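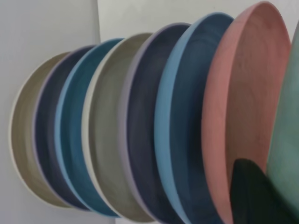
Ceramic plates on edge, glazes mixed. Rims in cream, lavender and two blues among them.

Palgate Community Kitchen
Progress report on the tableware grant, prepared for the Hilora Fund
July 12, 2025

Your grant covered three things: replacing the dining room plates, storing them so they stop breaking, and wrapping the old stock for its next home. We are finished with the first, most of the way through the second, and up to our elbows in the third.

Plates

The new plates come from the Uysal pottery, which sold us its seconds at a price our application had described, optimistically, as "to be negotiated." We bought 70. They are round, with a shallow dip that holds soup if the person carrying it is calm. The application asked for one color throughout. Seconds do not come in one color throughout, so we have navy, teal, slate blue and several grays, and the diners have already formed opinions. Navy goes first. The taupe gets taken by people who arrive late.

Breakages since the changeover stand at 3, all in the first week, all at the same corner of the dish counter. We have moved the counter.

Storage

The old plates lived in tall stacks, and whoever wanted the bottom one got to find out how heavy the others were. We now keep the new ones on edge. It takes more shelf than we budgeted for, and the serving platters have been sent to live above the coats. Drying is faster this way and so is setting up, although the people who set up would like it noted that they were always fast.

Two shelves are still to be fitted. The brackets arrived in the wrong size, went back, and arrived again in the same wrong size. Pralita, the supplier, has promised a third attempt. We have kept the original screws as a gesture of hope.

Wrapping and passing on

The usable old plates are promised to the youth hostel across the river. We had written "newspaper" in the budget and then discovered that hardly anyone we know still takes one, so this line has crept up by the price of wrapping material. Chipped plates are being kept back for the garden group, who want them for drainage and have been told to stop asking for the good ones.

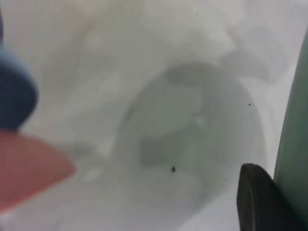 Can the plates go to the hostel before the shelves are up?
They can leave as soon as the hostel has cleared its own cupboard, and the missing shelves make no difference to that.

Money

We are $20 under on plates and a little over on wrapping, and the two very nearly cancel out. The shelf money is unspent, for the reasons given above — we would like to carry it forward rather than hand it back and ask for it again.

Next steps

Fit the shelves. Deliver the old plates. Label the shelf edges, once we have agreed on whether to sort by color, a discussion now longer than this report. We expect to close the project in October and will send the receipts then, including the one with soup on it.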